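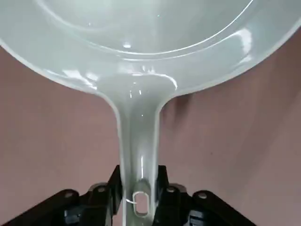
Wrist camera, light green-gray pan, both fingers on the handle.

Is there a rule for where a gripper should hold a pan?

Asked by Dagný Egilsson

We're writing the handling rules for our test kitchen at Riis and have been stuck on one line for 10 working days, which I'm told is a department record. Our draft says "grip at the handle, clear of any opening." The shop in Flosutside uses the same arm and says "grip wherever it holds." Their document is a lot shorter than ours. Does a published standard settle this, or do we keep arguing by email? Pans are all under 1,010 grams, empty, no heat.

3 answers

Bent Hjaltested
None that I know of that tells you where on a pan to put the fingers. The safety standards want a risk assessment from you: what happens if it drops, who is standing there, how fast the arm is moving. The grip point is yours to choose and yours to write down.

What we do in Clunthorpe: fingers on the two long sides of the handle, grip zone measured from the end and marked on the drawing. Slow lift, short hold, then the move. Every new pan shape gets 29 lifts before it goes on the approved list. Why 29? The form has 29 lines. Also, take tags and strings off before you start, and put that in the rules, or someone will ask to see where it says so.

Glossy handles get their own force setting. Don't copy it over from the matte ones.

cokska_fan
just squeeze harder. over 300 picks and never dropped one

Bent Hjaltested
@cokska_fan Please write down how hard. "Harder" was in our first version too, and it didn't survive the November audit.

Third answer, by guest
Following, same problem but with ladles.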